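3.2 Household routines and the placing of cleaning goods

The second part of the study considered where participating households in Busunel kept the goods they used for washing dishes and hands, and how those habits affected the amount of water drawn at the kitchen tap. Earlier work in the Stallia district had treated the kitchen sink as a single point of use. Our interviews suggested that this was too simple. In many of the homes visited, washing up was spread over the sink, the bench beside it and, in smaller flats, the dining table.

Households were recruited through the tenants' newsletter in July. Of the 100 households that returned the first form, 90 completed the full water diary, and it is these diaries that are analysed in this section. Each household recorded its tap use for 14 days, noting the time of day, the purpose of the draw and whether the plug was in. Participants were asked not to change their usual behaviour, although several reported in the closing interview that keeping the diary had made them more careful. We return to this point in Section 5.

Diary entries were coded by two readers working separately. Where the readers differed, the entry was discussed and a single code agreed. Entries that gave a time but no purpose were kept in the totals and left out of the comparison by activity. Sunday entries were examined separately, as a number of households cooked for visiting relatives on that day and recorded much longer periods at the sink.

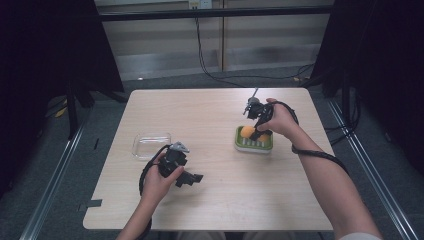 Erick Masanja
Research Fellow, Domestic Water Use Program

Figure 3. Small washing-up items on a table: a clear glass container, a green-and-white soap dish and an orange sponge-like item.

The location of soap and sponge proved to be a useful marker of routine. Households that kept both items within reach of the tap tended to wash single items as they were used, generally under running water. Those that stored them elsewhere were more likely to let dishes gather and to wash them together in a filled basin. The second pattern drew less water per item, but the difference narrowed once rinsing was included. Some participants who filled a basin carefully then rinsed each plate under an open tap, and were surprised when the diary showed how long this took.

Glass storage containers (of the general kind shown in Figure 3) were mentioned often in the interviews. Participants described rinsing them before washing, and again before putting leftovers away, on the grounds that a mark on clear glass is easily noticed. Plastic containers were seldom treated in this way. The coding scheme proposed by Ostrowski has no category for a rinse of this type, and we therefore added one - labelled "visual rinse" - to the kitchen group.

Two limits should be noted. First, the diaries record duration and purpose but not flow, and a slow trickle and a fully open tap are entered alike. Flow meters were fitted in only 5 of the homes, all of them in the Prikoslow building, where the plumbing was renewed before the study began. Second, the person who kept the diary was not always the person at the sink. Entries made on behalf of children or lodgers were often brief, and their times were commonly rounded to the nearest quarter hour.

Section 3.3 applies the same coding to bathroom and laundry use.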